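Speaker notes – "The tray, the box and the hand that stopped"
Talk for the kitchen automation track, with slides

Opening (slow down, let people sit)

Good afternoon, everybody, and thank you for coming to a session about something breaking. I know there is a much shinier talk next door, so I am grateful to every one of you, and I promise to leave time for the coffee line.

Say who we are, briefly. Edov is a small group. We write the control software for a two-armed robot that does kitchen chores: moving things from counter to tray, tray to box, that kind of job. Almost everything we do is tried in simulation first, in a package we call Drolleck, and only then goes onto the real arms in our lab at Jadska. Most of what I have to tell you today happened in Drolleck, and one part, the part I still think about on the drive home, happened in Jadska.

(If the room is mostly students, add a word on why we simulate. If it is mostly people from industry, skip it, they know.)

What we were trying to do

The task was called clear and pack. There is a counter, a cardboard box, a tray, a plate with something on it. The left hand is meant to pick up the item, set it on the tray, and then help steady the box while the right arm does the packing. My grandmother could do it while scolding me about my shoes. For us it was most of a spring.

By April we were happy with it. We had 644 simulated runs in a row with no collision reported, and I remember walking down the hall feeling about a foot taller than I am. We booked time on the real arms that same afternoon.

Pause here. Take a sip of water.

On the real counter, in the fifth run, the left hand started toward the box and kept going. It pushed the fingertips into the cardboard, the wall of the box buckled, and the wrist went on driving until the force limit cut the motors. The box slid back and took a tray with it over the edge. The person nearest had one hand on the counter at the time, straightening the plate. That hand was well clear, I am glad to say, but it should never have been on the counter with the arms live, and I will come back to that because it is the more serious half of the story.

Looking for the cause

We did what everyone does, and blamed the hardware first. We checked the wrist, the cables, the finger joints. We swapped the force sensor for a spare and got the same readings. We lost the better part of a week to this, and I would like to apologize once more to the wrist, which was innocent.

Then we went back to Drolleck and replayed the approach, stopping it at the point where the hand is supposed to wait. I will leave this one up for a moment while I talk. 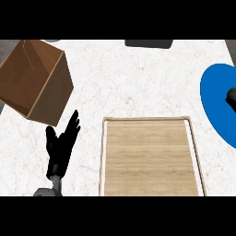
The gap that was not there

Point to the fingertips, and then to the lowest corner of the box. They are close, but they are not touching. In simulation the hand came up to that corner and held, and everybody was pleased with it. So why did the real one carry on?

The answer is that the planner was not measuring from the box at all. It was measuring from a stored shape of the box, which we had saved early on when the box sat square to the counter. Later we turned the box to make the packing easier. The visible model turned. The stored shape did not. In Drolleck our collision check used that same old shape, so the simulator and the planner agreed with each other perfectly, and both of them were wrong. All those clean runs had been graded by the student who sat the test.

Somebody usually asks how far off it was. At the corner it came to roughly 6 centimeters, plenty to push a hand through cardboard.

(Do not get drawn into the file format here. There is a backup slide if they insist.)

The hand on the counter

Now the other half. Jadska had a rule that no one reaches over the counter while the arms are powered. It was printed on the wall and we all believed in it. But our tray kept ending up a little crooked between runs, and powering down took 7 minutes with the restart, so little by little people began reaching in – quickly, and always with a good reason. I did it myself, more than once, and I say so in every version of this talk.

What we did about it has been fairly plain. There is now a hold button beside the counter that cuts power to the arms and brings them back without the full restart. There is a light curtain along the front edge, which we got from Rätsep, and if you break it the arms stop. We also put shallow stops on the counter so the tray goes back to the same spot without any fussing.

What changed in the software

Stored shapes are now rebuilt from the model at the start of each run, and the run refuses to begin if the two disagree. The collision check in Drolleck reads its shapes from a separate source, so it can no longer nod along with the planner. And for any new layout, the first real runs are done at low speed with a foam block in place of the box.

We found two more stale shapes when we turned the new check on, both in layouts we had thought were finished.

Questions

Leave ten minutes. Likely ones: why the force limit was set so high (it was tuned for lifting, and we have lowered it for approaches), and whether the light curtain slows people down (yes, a little, and they grumble). If the question about the backup slide comes, it is the second one after the thank-you page.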